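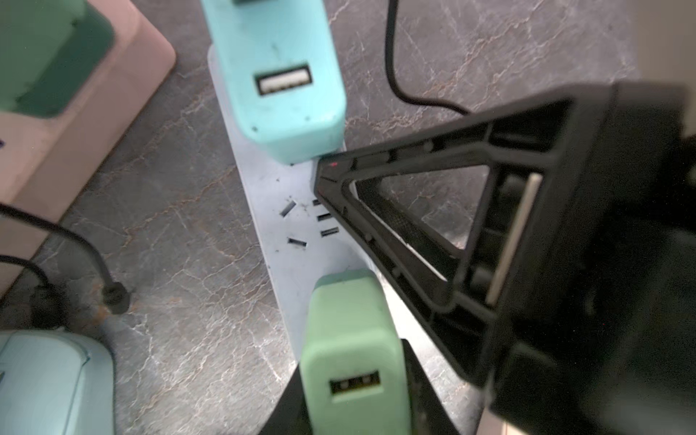

Powerboards and leads are where I love to begin a walk-through, even ahead of the smoke alarms, as the fixes cost so little and you can do most of them before the kettle boils. Get down on your knees, follow every lead from the wall to the thing it feeds, and feel the plugs for anything hot or wobbly. A board lying out across a marble-patterned floor with a turquoise USB charger plugged into its top end is dead easy to check, and I'd take it any day over one jammed behind a couch. Do look at the top surface though. Scuffs and specks of dirt get a wipe (switched off and unplugged first, please!), cracks and brown marks get the bin.

HOME SAFETY WALK-THROUGH
Brolwood Flats, 71 Gisora Road
Checklist version: 2021-08-09
Put together by Kamran Ghorbani, with comments from Svetozár Slanina
Mark each line OK, FIX or N/A

1. POWERBOARDS AND LEADS
Board has an overload switch – OK / FIX
No board plugged into another board – OK / FIX
No heater, kettle or toaster on a board – OK / FIX
Leads not run under rugs or through doorways – OK / FIX
Plugs push all the way home – OK / FIX
Safety switch test button pressed, power drops, power back on – OK / FIX
Comment (KG): Warn everyone at home before you press the test button. I wiped out somebody's tax return once and I'm still hearing about it. If the power doesn't drop, ring the sparky and leave the switch alone.
Comment (SS): Write the name of each circuit inside the meter box door while you're there. Pencil fades, use a paint pen.

2. SMOKE ALARMS
Alarm sounds on test – OK / FIX
Heard from every bedroom with the door shut – OK / FIX
Vacuumed around the vents – OK / FIX
Replace-by date not passed – OK / FIX
Comment (KG): The bedroom one is my favourite line on the whole sheet. Get someone to press the button while you lie on the bed with the door closed and the fan going. In unit 23 you could barely hear it, and there's a lovely new linked pair in there now.

3. HEATERS AND CURTAINS
Portable heater at least a metre from anything that burns – OK / FIX
Tip-over switch works – OK / FIX
Nothing drying on or over the heater – OK / FIX
Blind cords tied back on a cleat, well above toddler height – OK / FIX
Curtain brackets firm in the wall – OK / FIX

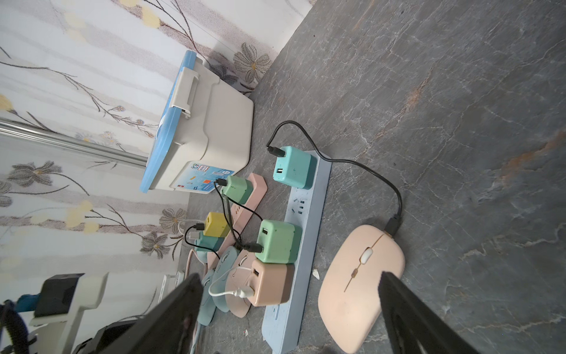 Curtains deserve more than a glance, and winter is the time to do it, when they're shut for half the day and the heater has crept across the room. Open and close each one, give it a gentle tug, and watch what the hem does when the window is up and there's a breeze. Then see what has collected at the bottom. It's very often storage, and a white plastic box with a light blue lid sitting against a floral curtain is fine by me, so long as the heater lives somewhere else. With a light blue powerboard on the floor nearby and three chargers in it, my comment would be to slide the board a bit further into the open so the fabric can't settle over it. Thirty seconds, done! If your curtains are long enough to puddle, pin up the hem for the season and let it down again in December.

Comment (SS): Check the heater's own lead along its whole length. The bit beside the plug goes first. Run it through your fingers with the heater unplugged and stop when you feel a soft spot.

4. KITCHEN
Rangehood filter washed – OK / FIX
Fire blanket on a hook away from the stove – OK / FIX
Extinguisher needle in the green – OK / FIX
Tea towels not hung on the oven door while it's on – OK / FIX
Knives stored out of reach of small hands – OK / FIX
Comment (KG): Everyone hangs the fire blanket right beside the cooktop, me included until last year. Put it by the door so you can get to it with the pan going. And pull the tabs on a practice tea towel with the kids, they think it's terrific.

5. BATHROOM AND HOT WATER
Exhaust fan holds a square of toilet paper against the grille – OK / FIX
Mat doesn't slide – OK / FIX
Storage tank set to 60 degrees or hotter, with tempering valve fitted – OK / FIX
No drips from the relief valve between uses – OK / FIX
Comment (SS): Do not turn the tank down to save money. The tempering valve looks after your skin, the tank temperature looks after the germs. Valve work is for a licensed plumber.
Comment (KG): The toilet paper test! So satisfying. If it drops, take the cover off and clean out the fluff before you go pricing a new fan.

6. WALLS AND FLOORS
No bubbling, peeling or dark patches low on the walls – OK / FIX
Skirting and floor edges tight – OK / FIX
Hard floors not slippery in socks – OK / FIX
No lifted tiles or trip edges – OK / FIX

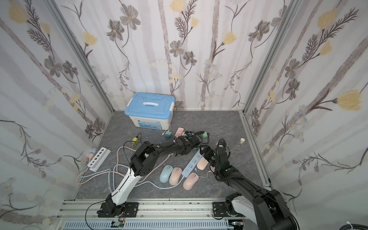

Floral pattern on the walls, grey marble-patterned floor.

Comment (KG): Busy patterns can hide early damp, so shine a torch flat along the wall and look for shadows. Press with the back of your hand in the corners too. Cold and clammy means FIX, even if it looks gorgeous.
Comment (SS): Same trick with the torch on a floor. Lay it down and look along the beam.

7. BALCONY AND STAIRS
Railing doesn't move when leaned on – OK / FIX
Nothing climbable beside the railing – OK / FIX
Stair light works from both switches – OK / FIX
Bike and pram parking clear of the exit – OK / FIX
Comment (KG): Pot plants are the usual climbing frame. Major, our enormous ginger cat, has been doing the testing for free. The stair switch upstairs took 2 visits from Tradell to get right but it's a beauty now.

8. GETTING OUT
Front door opens from inside without a key – OK / FIX
Everyone knows the meeting spot (letterboxes) – OK / FIX
Torch by the door, batteries good – OK / FIX
Comment (SS): Deadlocks with the key hung in the kitchen are a FIX. So is the key in a bowl.
Comment (KG): Walk it with the lights off. Please do this one! We had ours out at the letterboxes in their pyjamas and the youngest asked to go again.

Anything marked FIX goes on the sheet inside the laundry door with your unit number. Loose wires, a gas smell or a railing that moves: ring Kamran straight away, any hour.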